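Ticket 147: Table of contents page numbers wrong after PDF export
Product: Stullus 7.2, layout module
Reported by: Lehtinen, production desk
Assigned to: Châu Mạch
Status: Resolved, workaround in place
Opened: Monday, April 9, 2018

Problem as reported

The quarterly newsletter exports to PDF without errors, but the contents list on the inside cover points to the wrong pages. Entries for the first section are correct. Everything after the center spread is off by two. The printed folios at the foot of each page are correct in the editor and in the PDF. Only the contents list is wrong.

Customer has already restarted Stullus, rebuilt the contents list from the Tools menu, and exported to a different folder. No change.

Environment

Stullus 7.2 on a single workstation. Source files on a Usix network share. Output profile is Skondis Print, default settings. Document is 200 pages including covers, built from 7 linked section files.

Log

09:10 Received the package from the customer. Opened on test machine. Error reproduced on first export.

09:25 Exported with the built-in profile in place of Skondis Print. Same result. Output profile ruled out.

09:40 Copied all section files to local disk and relinked. Same result. Network share ruled out.

10:05 Exported each section file by itself. All seven give correct contents entries when exported alone. The fault appears only when the sections are joined.

10:30 Checked the section start settings. Sections 1 to 3 are set to "Continue from previous." Section 4 has a fixed start number, entered by hand. Sections 5 to 7 continue from section 4. The fixed number matches the printed folio, so nothing looks wrong in the editor.

10:50 Made a short test file with a running footer on each page, to see which value the footer reads and which value the contents list reads. Sample page from the test export, text layer included:

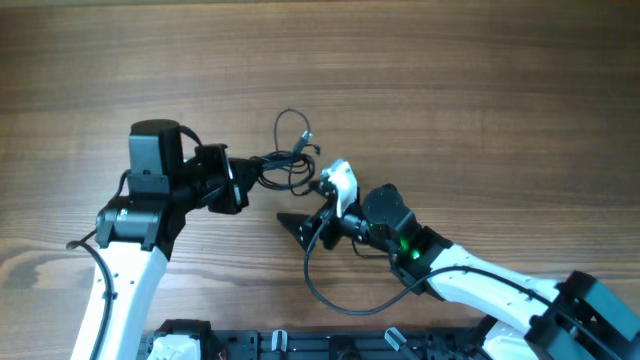

Vol. 2, No. 7

The footer line takes its values from the document properties and came through correctly. The folio takes its value from the section start setting. The contents list does not. It reads the physical page count from the start of the joined file and then subtracts the front matter offset stored in section 1.

11:15 Front matter offset in section 1 is 2. The customer's template was changed in an earlier issue, when an unnumbered two-page insert was placed before section 4. The folios skip the insert. The contents list counts it.

11:30 Set the insert to "Exclude from numbering" and changed section 4 to "Continue from previous." Rebuilt the contents list. Exported. All entries match the folios.

Cause

Hand-entered start number in section 4 hid the extra pages from the folios but not from the contents list.

Fix for customer

1. Open section 4 and select the two insert pages.
2. Page > Numbering > Exclude from numbering.
3. Section start > Continue from previous.
4. Save all linked files, then rebuild the contents list.
5. Export again.

Step 4 must be done in that order. Rebuilding before the save picks up the old values.

Follow-up

Customer confirms correct output with Skondis Print. Asked whether back issues need to be exported again. Only those made with the changed template are affected. Request filed for a warning when a fixed start number disagrees with the physical count. Ticket stays linked to that request.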